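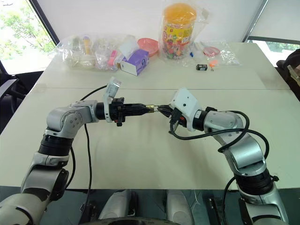

Skonduvura Manipulation Group, Data Collection Team: operator diary

December, written in the evening

Today I started with the small cylinder, the one with the gold band and the clear end. The task is called "two-hand align" in our list. The left gripper takes the golden end, the right gripper comes to the clear end, and both must hold it level over the table before anything else is allowed. I have been an operator for nine weeks and this is the first task that makes my shoulders hurt.

The target for the task is 300 good episodes. In the morning the counter was at 90. I don't like to look at the counter when I am working, so I put a piece of paper over that corner of the monitor. My colleagues laugh about this, but two of them now have a paper also.

The first hour was bad. I was closing the right fingers too early, and the cylinder turned a little in the left ones each time. On the monitor it looks like nothing, one or two degrees. But if I record it, the policy will learn that a crooked cylinder is fine, and later somebody will ask why it is always crooked. I marked those episodes as failed. We keep the failed ones in a separate folder, with a short note. My notes were "closed early", "closed early", "closed early again", and then one "sneezed".

After the tea I tried it slower. I bring the left arm first and wait one breath. Then I move the right arm along the line of the cylinder, never from above, and I stop just before touching. Only then the last small movement. This way an episode takes 30 seconds, and the instruction sheet says this is the upper limit. I asked in the team channel if slow is a problem. The answer was that slow is okay if it is slow in the same way every time. I wrote this sentence on the paper which covers the counter.

The things at the back of the table stayed the same as yesterday: the big jar with the orange lid, the purple tissue box, the bags, the pink dish leaning behind the box, the small black box. For this task they are only background. The near side of the table must be free, and the seam in the tabletop helps me, I use it as my border. Tomorrow we should change the arrangement, according to the plan. I hope that the crinkled plastic bag goes somewhere else. It shines very much when there is light in the window, and on the wrist view I sometimes look at it when I should look at the fingers. But I understand that the model must also see shiny bags. People have shiny bags at home.

Before lunch the left leader handle lost its zero. I felt it immediately, the arm was a little bit lower than my hand. I did the calibration two times and restarted Robles (our recording program, for the new people who will maybe read this). It lost one episode in the restart, a nice one. I was angry for some minutes and then ate my soup.

In the afternoon it was much better. There is a moment when I stop thinking "left hand, right hand" and I only think about the cylinder. I had a long series without one failure. Also I found out that I hold my breath when the two grippers are near each other. I don't know if other operators do it. I will ask.

The Bikby checker, which looks through the episodes after upload, rejected four of mine. Three were correct rejections, the hands started from the wrong home position. The fourth I have watched again and again and I can't see what is wrong. I wrote a comment and left it for the review. In the last batch for Clatwood the same thing happened and it was a time stamp error, so perhaps it is not my fault.

At the end of the shift I took away the paper. The task is at about two thirds. The whole set with all the variations should have 900 episodes, but this is divided between three operators, and I try not to multiply in my head.

To remember for tomorrow: lower the chair a little. Check the zero on both handles before the first episode, also if it looks fine. Take the cable on the right side into account when I turn the wrist outward, today I avoided the full turn and I should ask if I may use it. Bring the other glasses. Ask about the breathing.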